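Visit to the Henville site, October

We got to Henville a little after nine and signed in at the side entrance. Anikó Orbán met us there and took us straight upstairs, past the offices, to the room where the Mindska cell is looked after. Mindska is the name of the whole setup: one arm, one counter, and a simulated copy of both that the team uses to check a job before the real arm is allowed to run it. Most of our morning went to the copy.

The simulated cell runs on one workstation under a desk. A second screen shows the joint values and a log. Orbán loads the room first, then the arm, then the objects, always in that order. If the objects go in before the arm, their heights get read from the wrong origin and they start a little above or below the counter. They had that fault for most of the spring before they traced it.

Each layout has a number. The one we were shown is 299, a kitchen counter with bottles toward one end and a tray and cups toward the other. It is used for reach checks on the green bottle.

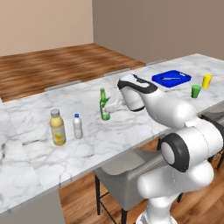

Before any run she does a short setup check, and she went through it for us twice so we could write it down. The arm is sent to its home pose and the joint values are compared with a saved file. The tool offset is read back. Then the fingers are opened and closed with nothing between them. If the closed gap doesn't match the file, she stops and reloads the hand. After that the arm goes to a point beside the bottle and waits there while the contact settings are looked over.

Contact settings take up most of the upkeep. A tall bottle with a narrow neck is easy to tip if the friction value is too low, and if it is too high the bottle hangs on the fingers after they open. The values are kept in one plain text file with a comment beside each change. The file had 2306 lines when we saw it, a good part of them old comments. Orbán said she would like to cut it down but is not in a hurry, as the old notes still get used.

We asked how the copy is kept in line with the real arm. When a joint is serviced downstairs, the technician writes the new zero on a card and brings it up. The number goes into the file the same day, and three short test moves are run on both sides. If the two disagree, the simulated cell is marked out of use until somebody finds out why. The cards are kept in a metal box on the window sill, and they go back to the first arm, which came from the Zastcombe site.

The other regular check is for clearance. The upper part of the arm can swing out over the counter while the tool end is nowhere near the work, and the planner doesn't always care what the elbow is doing. So the arm is stopped at several points along its path, and the view is turned so the links can be looked at against the counter and the things standing on it.
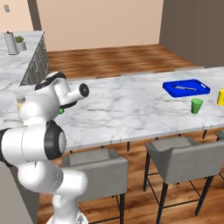 Géza Oláh thought the clearance stops should be automatic by now, and said a person looking at a screen will miss a near touch sooner or later. Orbán agreed in part. There is a script from Tóth that flags any link that comes too close to another object, and it does run overnight. It also flags the arm's own mount on every pass, so the morning list is long and somebody has to read through it anyway. A fix for that has been asked for.

We broke for coffee at 11 and then went downstairs for the service bench. One joint was out of its housing with the seal off. Seals are changed on a fixed schedule and the old ones are bagged with the date. The bench has its own power switch, separate from the floor, and the key hangs by the door.

Parking at Henville is behind the building and fills up early. Anyone going on the next visit should bring a notebook, because phones have to be left at the desk.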